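Home | Forums | Private Supplies | Wells & Springs | Members | Search

Endora clip-on scale thing: has anyone here measured anything?
Started by pumphouse_cat, 25/02/2018
8 replies | 2 shares
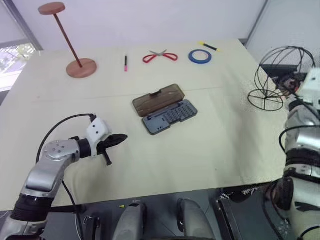
pumphouse_cat wrote:
We're on a borehole at Stirkside, shared with the farm, and the water is as hard as you'd expect from a hole drilled through limestone. The plumber who came to do the immersion heater in December left me a leaflet for the Endora, which clips round the rising main and is supposed to stop scale "by field alignment". No salt, no filters, no plumbing. I have read the leaflet twice and I still can't find a number in it. I did try a bit of a test of my own, letting drops of treated and untreated water dry side by side. A cream table top as pale as that one is useless for the job, chalk doesn't show on it, so I moved to an old roof slate and got white rings from both lots. To my eye they were the same. The seller says the rings don't matter because the scale is now "soft". Has anyone here had one on for long enough to say, and by that I mean looked at an element before and after, not just "the kettle seems better"?

limestone_lad wrote:
The kettle seems better.

Sorry, couldn't resist. I've had one on for two winters and I would buy it again. The shower head used to want soaking in vinegar all the time and now I wipe it with a cloth. No, I haven't measured anything, but I live with the water and I know what it used to be like. I don't think you need a laboratory to tell whether your own shower head is blocked.

Borehole Bertie wrote:
Did you change anything else over those two winters? New shower head, new boiler setting, hot water turned down? Scale drops out faster the hotter you run it, and half the people who fit these gadgets turn the cylinder down in the same week because the leaflet tells them to. Then the gadget gets the credit.

If you want to know, the test isn't hard. A drop drying on a slate won't tell you much either way, because all the calcium is still in the water and it has nowhere to go but the slate. Even the people who sell these don't claim to take it out. What you need is two elements of the same make, same temperature, same amount of water through each, one with the device and one without. Weigh them dry at the start and again at the end.

pumphouse_cat wrote:
Fair point about the drops. In my defence the leaflet has a photo of two glasses, one cloudy and one clear, so I thought I was doing their test for them.

I can't do two elements, I've only got the one cylinder. The farm has its own, but they run it a good deal hotter than we do for washing down, so it wouldn't be a proper comparison.

limestone_lad wrote:
To Bertie: yes, I did turn the cylinder down. I'd forgotten that. I still think it works.

softwater_sceptic wrote:
I used to fit these for a living (not Endora, a different make, gone bust now) and I'll tell you how it went. A third of customers said it was marvellous, a third said it did nothing, and the rest forgot they had it. We had a money-back promise and hardly anybody used it, and the boss took that as proof. I took it as proof that people can't be bothered to post a parcel.

There are trials that found some effect in some water with some flow rates, and trials that found nothing at all. I've yet to see one where somebody could tell you beforehand which you were going to get. That's my trouble with it. If you can't say when it'll work, you're asking me to spend money on a coin toss.

What size is your main, and is it plastic or copper? Ask the seller whether that matters and see how long it takes to get an answer.

pumphouse_cat wrote:
Blue plastic up to the pump house wall, then copper. I did ask. The answer came back in 9 days and said that Endora "is suitable for all domestic pipework". I also asked if iron in the water made any difference, since ours has a bit, and they didn't reply to that part.

The other quote I've had is from Bito, who want to put in an ordinary salt softener with a separate drinking tap. It costs a lot more and there's salt to lug up the track, but at least the chap dipped a strip in a glass and wrote down the hardness before he started talking. He also said the iron would need dealing with first or it would foul the resin. I don't know if that's true or if it's another box he gets to sell me.

wellies_and_wine wrote:
It's true. Iron wrecks softener resin. Ours went brown and gave up and we had to have the whole lot changed. But how much iron is "a bit"? Strips aren't much good for that. Get a proper sample done before you agree to anything from either of them, and use a lab that isn't selling you a cure. Ask for iron, manganese, hardness and pH in one go. Run the tap properly first, and don't take it from the kitchen if there's a filter under there you've forgotten about.

I'd be wary of Bito too, mind. They fitted my sister's and it's been fine, but the yearly service is dear and they never seem to tell people that they can tip the salt in themselves.

And to go against the general mood, I wouldn't rule out doing nothing. A new immersion element every few years is cheaper than all of this. Has anyone added it up? My neighbour has a Szekeres pump from before we moved here, on the same water, never treated, and apart from the noise there's nothing wrong with it.

Borehole Bertie wrote:
Doing nothing is a perfectly good answer and the one no leaflet will give you. Where I'd disagree is the pump. Cold water going through a pump hardly scales at all, so your neighbour's Szekeres doesn't tell us anything about the cylinder. It's the hot side that suffers.

pumphouse_cat, since you've just had a new element put in, you've got a clean start, so use it. Leave it alone for now with no device. Have it out next December and photograph it and weigh what comes off. Then, if the Endora people will let you have one on a 30 day return, ask for a full year instead, in writing. If they're as sure as the leaflet sounds they've nothing to lose. I'd expect them to say no, but I'd like to be wrong for once.

Don't clean the bottom of the cylinder out in between either, or you won't know what fell off and what was never there.

Page 1 of 1 | Reply to this thread | Share (2) | Report

Contact us | Forum rules | Copyright of posts stays with their authors | Back to top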